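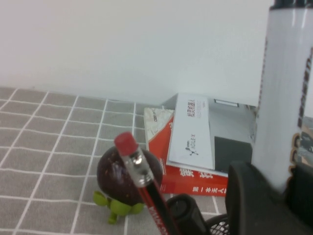

Minutes – Drovthorpe Still Life Group, August meeting

Held in the upstairs room, 7pm start (ten past by the time the urn was on). Seven present, two apologies. Keys back to the front desk after, please, not through the letterbox.

1. Last minutes
Agreed. One correction, the easel hire was 37 pounds not 30. Noted.

2. Table set-up
Mangosteen on the grey gridded mat, green side down. Red book set at an angle against the wall, box on top, card on the box. Pencil out in front, crossing the fruit a bit.
General feeling was good. Fruit the best thing we've had since the quinces. Dark purply brown, shiny, bit of a highlight top left which everyone wants to paint too big. Go easy on it.
Some thought too much red on the right. Others liked it, as the green looks greener. Vote taken, red book stays. Chinese lettering on the cover to be suggested only, no need to copy it stroke by stroke unless you want to. Same for the AGILEX card.
Asked whether the mat lines should go in. Left to each person. The lines are handy for getting the angle of the book right so do at least use them when drawing out.
Wall to stay plain white. Suggestion of a cloth behind – not carried.

3. Pencil
Long discussion, longer than it needed. Half the room wants it moved back so it stops crossing the fruit. Other half says the overlap is the whole point and gives you depth. Metal band by the rubber is a nice little exercise in one bright mark, agreed on that.
Decision: pencil stays for this session, try it further left next time and compare.

4. Fruit supply
Mangosteens are from the Privari stall in the covered market. Not always in. Buy two if you see them, one for the table and a spare. Receipts in the tin. Do not put them in the kitchen fridge without a label, the lunch club will have them.
Next fruit – pomegranate or a couple of figs, whichever is cheaper on the day.

5. Paints and paper
Dobre pads down to the last one. Agreed to order more, 50 sheets, the heavier sort. The thin ones cockle as soon as you put a wash on.
Dark purple mix: several people got mud. Suggested crimson and ultramarine first, then a touch of burnt sienna, leave the black alone. Flecks on the rind last of all, with the small brush.
Uler brushes – two are shedding. To be binned, not put back in the jar agian.

6. Money
17 pounds in the tin after the easel hire and tea. Subs unchanged. A few owing from July, you know who you are.

7. Autumn show
Hall corridor offered for the whole of October. Small works only, string and mirror plates, no tape on the paintwork. One picture each to start with, a second if theres room. Titles to be handed in by the September meeting, on paper, in writing that can be read.
Mangosteen studies welcome but please not nine of them in a row.

8. AOB
Window at the far end still sticks. Reported again.
Lamp: request for a warmer bulb. Try it at the next session before buying.
Tea rota is on the back of the door, gaps in it from October on.

Closed 8.50pm. Next meeting in September, same room, same time. Bring own rag.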